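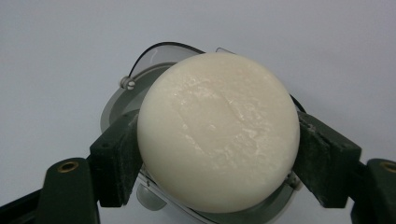
Figure 1. A round bar of white soap, held upright. Note the streaks of brighter white and the slight ridges on the upper and central part of the face, and the smoother lower half.

Care of the Guest Washroom
Handout 5: Bar Soap - Selection, Placing, Inspection and Replacement

Course tutor: Raquel Mendes
Issued to all students in the housekeeping certificate, Pinheiro House training rooms
Revised 2019-08-22

Purpose of this handout

These notes accompany the fifth lecture and replace the two pages on soap in the printed course book. Students are asked to read them before the practical session and to bring them to the washroom on the first floor. The section on inspection will be examined. The section on storage will not, although it is expected to be known by anyone who takes up a placement.

1. What a bar of soap is

Soap is made when fats or oils react with an alkali. In most hard bars the alkali is sodium hydroxide. The reaction produces soap and glycerine, and the maker may leave the glycerine in or remove it. Small makers commonly leave it in. A bar rich in glycerine tends to draw water from the air and softens sooner in a damp room.

The choice of oil affects the bar in use. Coconut oil gives a quick, open lather and a hard bar, and can feel drying on the skin when present in large amounts. Olive oil gives a mild soap with a low, close lather. Tallow and palm oil both add hardness and help the bar to last. Students are not required to identify the oils in a bar by touch or smell, and should read the label or the supplier's sheet.

Colour is a poor guide to quality. An off-white or ivory bar may owe its shade to the oils alone, or to an added whitener or dye. A white bar may also yellow slightly in the cupboard without being unfit for use.

2. Shape

The course deals with three shapes: the rectangular bar, the oval and the thick disc. The disc is the shape shown in Figure 1 and the one students will meet most often at Pinheiro House. It has a softly rounded edge and two broad faces.

The rounded edge is comfortable in the hand, and there are no corners to break away. The drawback is the broad face. A disc laid flat on a smooth dish rests on a large area, and water collects beneath it. The underside then turns to jelly while the upper face still looks sound. For this reason a disc should always be given a ridged or slatted dish, and should be turned over at each visit.

A rectangular bar may be stood on its long edge to dry. A disc will not stay on its edge without support and should not be propped against the tap or the wall, where it marks the surface and soon slides down.

3. Reading the surface

Inspection begins with the face of the bar. Hold it by the edge, so that the fingers do not smear the part being examined, and tilt it towards the light. The following terms are used in the practical session and should be learned as they stand.

Streaking. Lines or patches lighter than the body of the bar. Streaks may come from lather that has dried on the surface, from rubbing, or from the way the soap was mixed and pressed. Figure 1 shows faint, irregular streaking of this general kind. The term records an appearance only, and the cause should not be entered on the sheet unless it is known.

Ridging. Slight raised lines, best seen with the light coming from one side.

Grooving. A shallow channel in the face. There is a faint one running at a slant across the upper middle of the bar in Figure 1. A shallow groove of this sort is not a fault. A deep groove holds water and dirt, and should be reported.

Cracking. A split that goes below the surface. Cracks often appear when a bar is wetted and dried many times over, or is kept close to a radiator. A cracked bar is withdrawn.

Softening. A loss of firmness, most often on the underside. Press lightly with the thumb. If the thumb leaves a print, move the bar to a dry dish and look at it again on the next visit.

Residue. Pale specks or smears of soap left on whatever the bar has touched. Residue on the dish, the tap or the tiles is removed with warm water and a cloth before any other product is tried.

A matt, waxy face is normal in a dry bar. Students sometimes describe it as dull and mark the bar down, which is an error. A high shine may simply mean that the surface is wet.

4. Placing the bar

The dish is set to the right or left of the basin according to the plan of the room, and never between the taps. It must be clear of the shower spray. Before the bar is put down, the dish is washed, rinsed and dried, and the drain holes are checked with a cotton bud.

Where the maker's name is pressed into one face, that face is placed upwards for a new guest. On later visits the bar is turned as described in section 2, whichever face is then uppermost.

The ridged dish supplied for this course is the Vorkell, stock number 619. It comes apart in two pieces for washing. The upper piece fits one way round only, and students are reminded not to force it.

5. Replacement

A bar is replaced for every new guest, whatever its condition. During a long stay it is replaced when it has become too thin to hold comfortably, when it has cracked, or when the guest asks. Wear alone is not a reason. A bar with a streaked or lightly scraped face still washes perfectly well, and early replacement is the largest source of waste in this part of the work.

In the last training year the Pinheiro House rooms withdrew 230 bars, of which 61 were found on review to have been fit for further use by the same guest. Most had been removed for surface marks. The review sheets are kept in the tutor's office and may be consulted on request.

Withdrawn bars go into the lidded tub marked Birnen. They are not to be cut up for use in staff washrooms, and they are not to be put down the sink. The tub is emptied in July and again at the end of the winter term.

6. Storage

New bars are kept in their wrappers on the slatted shelf, away from tea, coffee and bed linen, all of which take up scent. Older stock is moved to the front at each delivery. A cool, dry cupboard with some movement of air is best. Soap stored in this way becomes harder as it loses moisture, and a well-dried bar generally lasts longer at the basin.

Unscented bars from Witutus are held on a separate shelf for guests who have asked for them. Clean gloves are worn when handling these, and the two kinds are never mixed in one basket.

7. Preparation for the practical session

Each student will be given one used bar, one dish and a blank inspection sheet. The sheet asks for shape, colour, surface, firmness and action taken. Entries should be short and plain: "off-white, faint streaks, firm, turned" is a complete entry. Words such as "nasty" or "nice" are not accepted.

Students with broken skin or a known reaction to soap should speak to the tutor before the session - alternative work will be arranged.

Reading: course book, chapter on washroom supplies, omitting the two pages replaced by this handout.

Completed sheets are to be handed to Raquel Mendes before leaving the room.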